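Setting Up Mastasia, Again

10/1/23

So the two-armed robot is back on my screen, and I've spent most of my evenings with it. Mastasia is the name Dalva Aguiar gave the whole setup back in August (robot, room, table and all the junk on it) and it stuck before I could come up with anything better. Everything is simulated, so there's no oil under my fingernails, but if you think a simulated robot doesn't need looking after, come sit with me for one night! I've owned cars that needed less.

The big job this time was the grippers, and after that the views. Hinge over the open gripper first, then the robot's arms at the marble table:
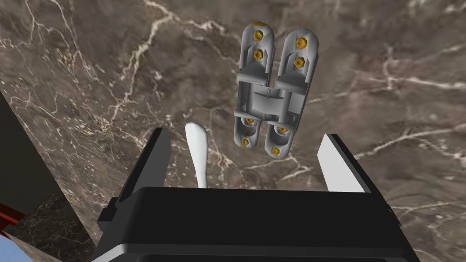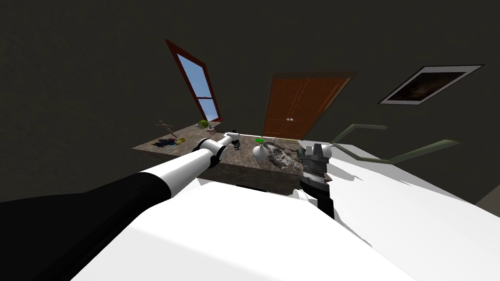
Okay, grippers. The old settings came over from a project I did at Clinport, where the parts were all big boxes with flat sides and you could get away with murder. You closed the fingers, the box stuck, everyone went home. Door hardware is a different animal. It's narrow, it has ridges, it has screw heads sticking out in places where you'd love to put a finger pad. With the old contact settings the fingers would close, sink a hair into the metal, and then the solver would notice and fling the part across the room. I laughed the first few times.

What I ended up doing was starting over on the contact shapes. The model you see on screen and the shape the physics uses are two separate things, and the physics shape on my fingers was one fat block each. I split each one so the pad is its own piece with its own friction, and the outside of the finger is something else, slippery and dull. Then I brought the closing force down. I had it at 100 percent because, well, I'd never touched it. It's at 23 now and I don't miss the rest.

After that the fingers didn't come together evenly. One side got to the middle early and pushed the part over before the other side showed up. I blamed the new shapes for two nights. Selma Živković looked over my joint file for maybe a minute and asked why the damping was different on the left and right fingers. Because I'd typed it in twice by hand, Selma, and I'd typed it wrong once. There's one value now and both fingers read it.

Now the views, which I'd been putting off. The close one has to travel with the hand. If it's tilted even a little off from where the software thinks it is, every reach lands short, and you end up chasing the arm when the arm is fine. So I do a check before any long run: park the hand over a known corner, look at where the corner lands, nudge, look again. It takes 14 minutes if I don't get distracted. I wrote it on a sticky note and stuck it on the monitor, and I still skipped it last week and lost an evening to it.

The room view is easier and also more annoying. Put it low and the robot's body eats the bottom of the picture. Put it high and you lose the hands behind the arms. I keep going back and forth. Dalva likes it low since that's closer to what the robot would see from its own shoulders, and she's probably right, but I do most of the debugging and I want to see fingers.

One more thing, for anyone running something similar – save your resting pose. I mean the whole thing, every joint, with a name, in a file that isn't also the file you're experimenting in. Mine lived in a scratch file called andrade_test (long story, Andrade was a gripper I tried and gave up on), and I cleaned out the scratch folder like a responsible adult. Next startup both arms came up straight out in front, right through the table, and the tabletop stuff went everywhere. Rebuilding the pose from screenshots was no fun at all.

So the routine at startup now goes: load the room with the physics paused, send both arms to rest, open the grippers all the way, let the physics go, and wait for the cloth to quit moving before I ask for anything. Cloth takes forever. If you start reaching while it's still settling, the whole step slows to a crawl and your timing numbers are garbage. I give it 80 frames, then look.

Still on the list: the wrist on one arm shivers when it holds still near full stretch. It's tiny, you have to zoom in to catch it. I've tried more damping and I've tried a smaller time step, and the smaller step helps but then a run I used to do over coffee takes all of dinner. Selma thinks the mass on the last link is too light compared to the gripper hanging off it. I'm going to try that next, after I get back from my sister's place in Dundenau. If you've fought the same shiver and won, please leave a comment, and tell me what numbers you used!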